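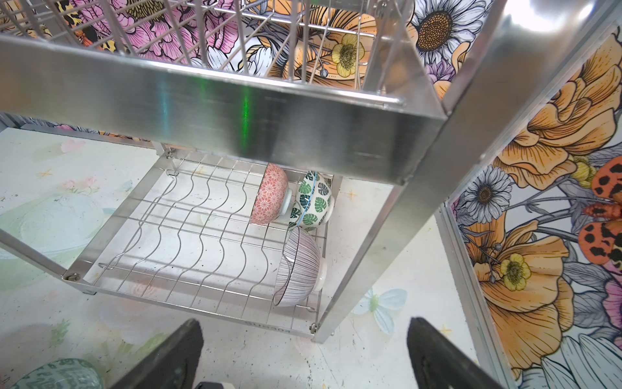 Bowls in the bottom tier

Two-tier steel rack, SUS304 stamped on the lower rail. Bowls lean over in the wavy slots and I don't trust them. Is there a right way round? - Thijs De Graaf

2 answers

Selvaraj Pramanik
Bottoms all facing one way, biggest at the back. Check the bolts too - mine worked loose by March.

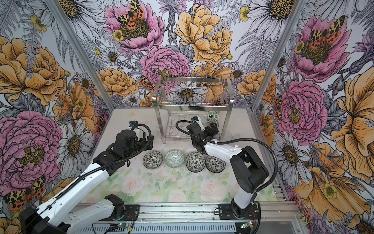 Four bowls lined up in front of the rack

Load from a row like that and you'll stop shuffling them about.

Naciri48
Get a tea towel. Nice moths, though. 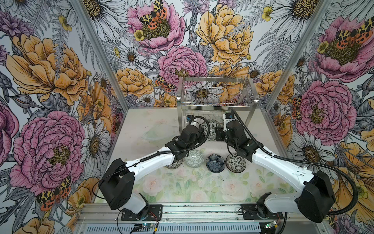
Rack against the peony wallpaper

Mine's a Tevholm, flat on top as well. Mugs go there.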